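About Verhoeven Stundell

Verhoeven Stundell supplies and restores worktops, benches and fixed tables for schools, laboratories and public buildings. The company was formed when Verhoeven, a joinery shop in Satley, took over the surface finishing business of Stundell. Both trades now run from the Satley site under one management.

What we do

Our work falls under two headings. New surfaces are cut, edged and sealed to the customer's drawing. Existing surfaces are assessed, stripped where necessary and refinished, either in our shop or on the customer's premises. We take single tops as well as full room contracts. The Satley shop has 2,000 square metres of covered floor, of which the finishing area is kept separate from cutting and fitted with its own extraction.

Sem Lambrechts is responsible for the workshop and for all technical specifications. Efua Opoku manages contracts and site surveys, and is the first point of contact for new enquiries.
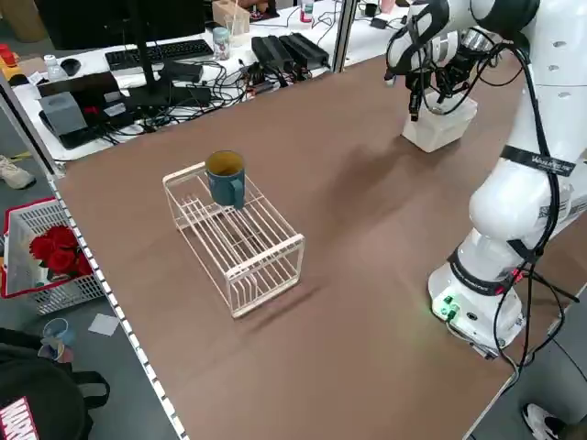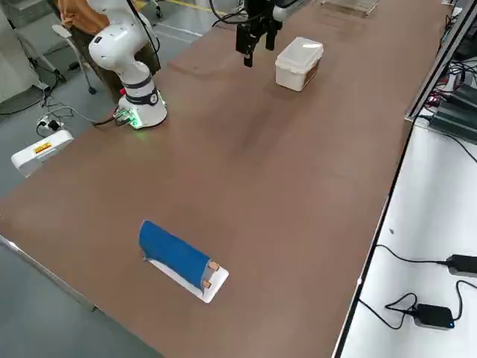 Surface specification starts with use. A reading room table and a laboratory bench may be the same size and need quite different coatings, edge details and supports. Colour and sheen are agreed at the same stage. A smooth brown top such as the one in both photographs gives a plain background and shows pale dust more readily than a light grey one — a point worth settling before the order is placed. Samples are supplied at the finish quoted.

Standards of work

Tops are conditioned in the shop for 8 days before final sealing. Relative humidity in the finishing area is held below 65 per cent. Each top is checked for flatness, edge adhesion and coating thickness, and the readings are issued with the delivery note.

The company employs 45 people. Apprentices are taken on each September and spend their first year across both trades.

Mornholm depot

Deliveries and site work in the north are handled from our depot at Mornholm. Collections can be made there on Thursday by arrangement with the contracts office.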